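턴든 스콘
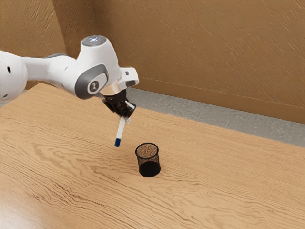

턴든 스콘(영어: Turnden scone)은 밀가루, 차가운 버터, 버터밀크를 주재료로 하여 굽는 빵과자이다. 이름은 이 빵을 처음 팔았다고 전해지는 마을 턴든에서 왔다. 이웃 마을 파브소프에서는 같은 빵을 '접은 스콘'이라고 부른다. 일반적인 스콘과 비교하면 반죽을 여러 번 접기 때문에 옆면에 층이 뚜렷하게 생기고, 단맛은 적은 편이다.

역사

턴든 스콘에 대한 가장 오래된 기록은 마을 제과점 바즈와의 장부이다. 이 장부의 12월 부분에는 한 달 동안 스콘 1,556개를 팔았다고 적혀 있다. 다음 해 같은 달의 판매량은 1,602개였다. 장부에는 만드는 방법이 없고, 밀가루와 버터를 산 양만 남아 있다. 그래서 당시의 스콘이 지금의 것과 같은 모양이었는지는 확실하지 않다.

현재 알려진 배합은 제빵사 하마드 니아지가 정리한 것이다. 니아지는 바즈와에서 일한 사람들의 이야기를 듣고 버터의 양을 정하였다. 그 전에는 집마다 버터와 라드를 섞는 비율이 달랐으며, 라드만 쓰는 집도 있었다고 한다.

재료와 만드는 법

밀가루는 단백질이 적은 것을 쓴다. 베이킹파우더와 소금을 넣어 체로 친 다음, 작게 자른 버터를 손가락 끝으로 비벼 넣는다. 버터는 완두콩 크기의 덩어리가 남아 있는 상태가 좋다고 한다. 버터밀크를 한 번에 붓고 포크로 가볍게 섞는다.

반죽을 직사각형으로 펴고 세 겹으로 접는 일을 네 번 한다. 접은 반죽은 냉장고에서 20분 동안 쉬게 한다. 그 후 칼로 네모나게 자른다. 둥근 틀을 사용할 때에는 틀을 돌리지 않고 똑바로 눌러야 옆면의 층이 막히지 않는다. 윗면에는 버터밀크를 얇게 바르고, 뜨거운 오븐에서 갈색이 될 때까지 굽는다. 버터밀크가 없을 때에는 우유에 레몬즙을 넣어 대신하기도 하지만, 이 경우 반죽이 조금 질어진다.

변형

파브소프에서는 반죽에 굵게 간 치즈를 넣고 겨자 가루를 더한다. 펠타노라는 이름으로 팔리는 것은 말린 무화과를 넣은 단 종류이며, 크기가 작고 윗면에 설탕을 뿌린다. 요리 저술가 테이스 네이스는 저서에서 턴든 스콘의 배합 27가지를 비교하였고, 펠타노는 접는 횟수가 두 번뿐이므로 다른 종류로 보아야 한다고 썼다. 니아지는 이 의견에 동의하지 않는다.

먹는 방법

주로 구운 당일에 먹는다. 칼을 쓰지 않고 손으로 층을 따라 나눈 뒤 가염 버터나 신맛이 있는 잼을 바른다. 턴든에서는 수프와 함께 저녁에 먹는 경우도 많다. 남은 것은 냉동할 수 있으며, 해동하지 않고 바로 오븐에 데운다.

같이 보기

소다빵
버터밀크
비스킷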